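4.2 Equipment budget and purchase planning

Costs for the tabletop clearing station were split into two parts, the fixed items (robot, hands, table, screen) and the consumables. The second part is the one most labs forget to plan for. Ours was drawn up in June by Hutchins and Castellanos, before the hand supplier had been settled. Quotes came from Getano and Kravets. Getano was cheaper per hand, Kravets included spare fingers. We took Kravets. Delivery 90 days, against 103 for the other, wich mattered more than the price in the end. 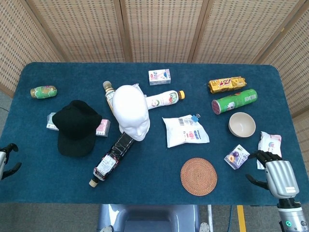
Figure 3. Working table with mixed groceries, packaging and props, both hands at the table edges.

Spares next. We budgeted for 2 complete hands on the shelf and would do so again. Finger wear not known in advance, so the figure is a guess taken from the supplier's service schedule. Objects are cheap but they add up: bottles, cartons, pouches, a can of crisps. A sum of 200 pounds was set aside for replacing them, no receipts needed under that. Crushed packets to be swapped, not taped up. Table and screen bought once, no replacment line.

Not included: floor space, staff time, insurance. Bellamy's costing for the second station (Section 5) puts these back in and the total changes a good deal. Prices as quoted on 1 October 2021, before tax.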